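Tuesday, late

Spent most of the day on the equipment budget again. The lab gets one round of requests a year and the form is due at the end of September, so whatever isn't on it by then waits another twelve months. I had hoped to be done by lunch. I was not done by lunch.

Where it stands: we want a second bench with two arms on it, same as the first. The Grorkon quote is the cheaper one on paper, but the controller is a separate line, and so is the software after the first year. Stelard puts it all in one price and won't break it out for me, even after two emails. I made a table with both of them side by side and by three o'clock the gap had mostly closed. I still lean toward Stelard. Their lead time is 60 days against 95 for Grorkon, and a bench that shows up after the winter break is no use for the fall work.

The small stuff is what keeps growing. Cables, for one. I priced spare sets for both arms, plus the short ones that run to the tool, and it came to $516 before shipping. Last year I put down nothing at all for cables and ended up paying for them out of the repair money, then had no repair money in May. So they get their own line this time. Same with brackets. The shop at Broverance can machine them for us but they want drawings two weeks ahead, and the drawings are old and don't match what is really on the bench. I'll have to measure again.

I also went back and forth on the table. The old one is fine, but it wobbles if you lean on the corner, and everything has to be leveled again after. A heavier top would cost more than I like. Left it in with a question mark – easier to cut a line later than to add one.

Walked over to the Joseph building after four to look at the room they are offering. Power is all on one wall. It would mean a new drop on the other side, and facilities couldn't tell me who pays for that. The door is also narrower than I remembered. The crate has to come in at an angle or get opened in the hall. Wrote both down.

Things still to do: get the service contract price in writing, ask if the 30 percent deposit can be split over two budget years, find out how long the old arms are covered. I think one of them has already run out. The paperwork is in the gray cabinet, or it was.

Ate at my desk. Rain on the way home and I had left the umbrella in the other office. I'll type the form up tomorrow morning before the phone starts. One thing I keep getting asked, so I'm putting it here in the words I want to use on the form.
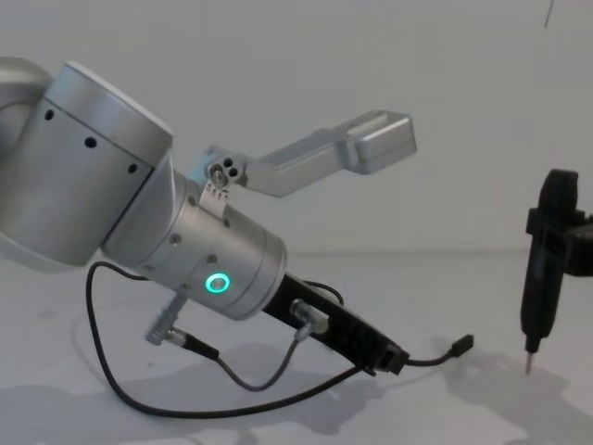

Should the service contract be bought in the same year as the arms?

It can wait until the second year, as long as the first-year warranty covers parts and labor and the contract price is fixed in writing when the arms are ordered.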